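点検日：4月7日　対象：皿入れアーム Flurkeneck（Siltodby 製）、制御盤 Ultum　設置場所：Miyazaki 試験厨房
点検のきっかけ：非常停止を戻したあと、起動ボタンを押していないのにアームが動いた件

判定は「可」「否」「保留」で付ける。メーカーの報告書に「対策済」と書いてあっても、こちらで見ていないものは「保留」とする。前回の点検表は全項目が「可」で、コメント欄が白紙だった。その表の有効期間中に今回の件が起きているので、前回の「可」は参考にしない。

## 起きたこと（確認できた範囲）

碗をつかんだアームが、ラックの手前で止まった。画面の表示は「把持力異常」。作業者が非常停止を押し、シンクに手を入れて別の碗を取り出し、非常停止を戻した。ほぼ30秒後にアームが動き、つかんでいた碗をラックの縁に当てて落とした。碗は割れた。けがはない。

作業者の手がそのときどこにあったかは、本人の記憶と操作ログで食い違っている。本人は「もう引いていた」と言い、ログでは安全センサが遮光のままになっている。どちらかが違う。メーカー報告書はこの食い違いに一言も触れていない。

同じ動きは、確認できるだけで2回ある。先に起きたほうは碗が割れなかったため「一時停止」として記録され、件名にも安全の文字がない。

## 電源を入れる前

- [x] 主電源の施錠ができる　**可**
 - 鍵の管理簿は空欄が多い。施錠そのものは問題なし。
- [x] アームの根元の固定ねじにゆるみがない　**可**
 - 合わせ印がずれていないことを見た。報告書の「増し締め実施」は、印の様子からすると疑わしい。触っていないように見える。
- [ ] 把持部の指先パッドに欠け、めくれがない　**否**
 - 外側のパッドの角がめくれている。交換時期の欄に「状態により」とだけあり、どの状態なら交換なのか書いていない。
- [ ] 水のかかる位置にある接続部のふたが閉まっている　**否**
 - ふたはあるが、留め具が効いていない。指で押すと浮く。
- [x] 配線がアームの動きに引っ張られない　**可**
 - 手で端まで動かして確認。

## 非常停止

- [x] 押したときにアームが止まる　**可**
 - 空の状態、碗をつかんだ状態の両方で止まった。
- [ ] 押したときに碗を落とさない　**保留**
 - 大きめの碗では保持できた。濡れた碗では試していない。メーカーの試験も乾いた碗だけらしい。皿洗いの場所で使う機械の試験を、なぜ乾いた碗で済ませるのか、問い合わせ中。
- [ ] 戻しただけでは動き出さない　**否**
 - 今回の件の中心。再現した。手順は下の「再現手順」に書く。
- [ ] 戻したあと、起動ボタンを押すまで「待機」の表示が出る　**否**
 - 「待機」は出る。出たまま動く。この表示を信じて手を入れる人がいるので、表示がないより悪い。
- [x] 座ったままでも立ったままでもボタンに手が届く　**可**

## 安全センサ

- [x] ラック手前の検知線までの距離が図面どおり　**可**
 - 図面は640 mm、実測も同じ。ただし図面の距離をどうやって決めたのか、計算書が付いていない。求めたが「標準値です」という返事だった。何の標準かは書いていない。
- [ ] 腕を入れた状態でアームが起動しない　**否**
 - 通常の起動では動かない。異常停止から戻したときだけ、遮光のまま動く。
- [ ] センサの面が汚れても、汚れたまま「正常」にならない　**保留**
 - 報告書は原因を「センサ面の汚れ（水滴）」としている。汚れなら遮光側に倒れるはずで、止まる理由にはなっても動く理由にはならない。この説明は受け取らない。
- [x] センサの向きを示すラベルが読める　**可**

## 人の手が入る範囲

アームを止めている間、碗の出し入れは手作業に戻している。危険源の検討は、手の届き方を見ないと始まらない。碗を持つ手だけを見ていると、もう一方の手を忘れる。

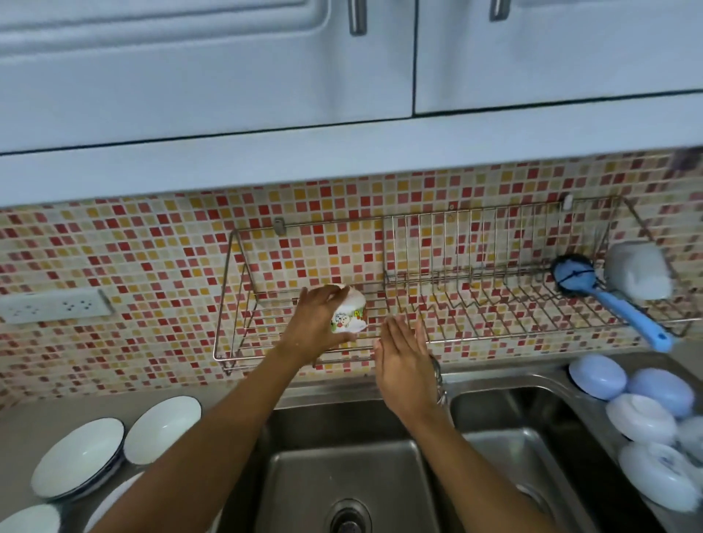

碗は左手、右手は開いてラックのすぐ前。どちらの写真も同じ。

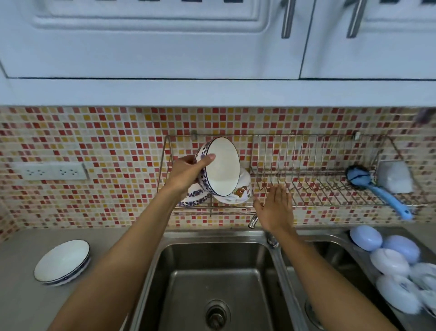 Sebastian Mihăilă からは次のコメントが入っている。検知線を「碗を持った手」で試験したと報告書にあるが、空いている手のことはどこにも出てこない。アームを再開させる条件に、両手が引かれたことの確認を入れるべきだ。それと、汚れが原因だという説明には私も納得していない。水滴で説明するなら、水滴を付けて再現した記録を出してもらいたい。再現できないなら原因の欄は「不明」に直してほしい。「不明」と書くのを嫌がる気持ちは分かるが、間違った原因に対策を打たれるほうが困る。

このコメントを受けて、項目を足した。

- [ ] 両手を別々に入れて、それぞれで検知する　**保留**
 - 止まっているアームで確認した範囲では、前腕には反応する。指先だけを斜めから入れたときの反応は、試験するたびに違った。もう一度、条件をそろえてやる。
- [ ] 蛇口とラックの間に手を入れたときの検知　**保留**
 - 蛇口の陰になる位置を、メーカーは「人の手が入らない範囲」としている。入る。
- [ ] シンクの仕切りをまたいで腕を伸ばしたときの検知　**保留**
- [x] 手作業の間、アームが退避位置で施錠されている　**可**
 - 鍵は作業者が持つこと。盤に差したままにしない。

## 制御盤と記録

- [ ] 異常停止の理由が消されずに残る　**否**
 - 非常停止を戻した時点で、画面から「把持力異常」が消える。盤の内部には残っているが、現場の人はそこを開かない。
- [ ] 停止前の動作命令が破棄される　**否**
 - 命令が残っていた。動き出したアームは、止められる前の続きをやっただけに見える。メーカーは「想定外の復帰」と呼んでいる。盤にとっては命令どおりの動作だろうと思う。
- [x] 盤と操作画面の時刻が合っている　**可**
 - 点検前に合わせた。合わせる前はずれていた。ずれの大きさを記録せずに直してしまったので、これはこちらの手落ち。ログと本人の記憶の食い違いを調べるうえで惜しいことをした。
- [ ] ソフトの版が納入書類と一致する　**否**
 - 一致しない。誰がいつ更新したか、Siltodby に質問した。返答は「軽微な更新のため連絡対象外」。軽微かどうかはこちらで決めたい。
- [ ] 前回の「一時停止」の記録に、同じ命令残りの跡がある　**保留**
 - 上書きされている部分があり、読めるところだけでは決められない。

## 再現手順

試験は2人で行う。ひとりは非常停止に手を置き、もうひとりが操作する。ラックの碗はすべて出し、代わりに樹脂の試験碗を使う。試験中は、どちらもラックの前に立たない。

1. 試験碗をつかませ、ラックの手前で把持力異常を出す。
2. 非常停止を押す。
3. 検知線に棒を置いて遮光にする。
4. 非常停止を戻す。起動ボタンには触れない。
5. 待つ。

待つ時間を短く切り上げると、何も起きずに終わる。メーカーの「再現せず」は、おそらくここで切り上げている。報告書に待機時間の記載がないので、推測である。

棒を置かない場合でも動いた。遮光は関係がない、というのが今の見方だが、試した条件が少なく、断定はしない。

## メーカー報告書の対策案について

- **「センサ面の清掃を毎日行う」**
 清掃はやればよい。今回の件の対策としては認めない。現場の手間だけが増え、残った命令には何の効き目もない。
- **「注意ラベルを貼る」**
 文面案は「復帰後はご注意ください」。何に注意するのかが書かれていない。起動ボタンを押さなくても動くことがある、と書くなら貼る意味はある。そう書いた機械を使い続けてよいかは別の話になる。
- **「復帰時にブザーを鳴らす」**
 音が動き出しの前に鳴るのか、同時なのか、案からは読めない。同時なら要らない。
- **「ソフト更新により改善」**
 何を変えたのか、一行でいいので書いてほしい。更新後の試験は、上の手順で、こちらの立ち会いで行う。

## 総合判定

**使用不可。** 主電源を切って施錠し、碗の出し入れは手作業を続ける。

再開の条件は次のとおり。

- [ ] 異常停止と非常停止のどちらでも、残った命令が破棄される
- [ ] 遮光中はどの経路からも起動しない
- [ ] 「待機」の表示中に動かないことを、濡れた碗を含めて確認する
- [ ] 把持部のパッドと接続部のふたを交換する
- [ ] 原因の欄を書き直した報告書が届く

Siltodby は6月の展示に間に合わせたいと言ってきている。展示の都合は判定に入れない。

## 追記欄

- 現場から、碗を伏せて置いておけばつかみ損ねが減るのではないかという意見あり。把持力異常の回数は減るかもしれない。動き出しの件とは分けて扱うこと。異常が減ったことを「直った」と報告されるのは避けたい。
- 割れた碗の破片は袋に入れて保管中。縁の当たり傷とラックの線の間隔を比べる予定。捨てないでください。
- 計算書の件、再度請求。返事待ち。
- 前回の点検表を書いた人に、停止後の復帰をどう試したか聞いた。ボタンを押して止まることだけ見た、とのこと。点検表にその項目しかなかったので、表のほうも直す。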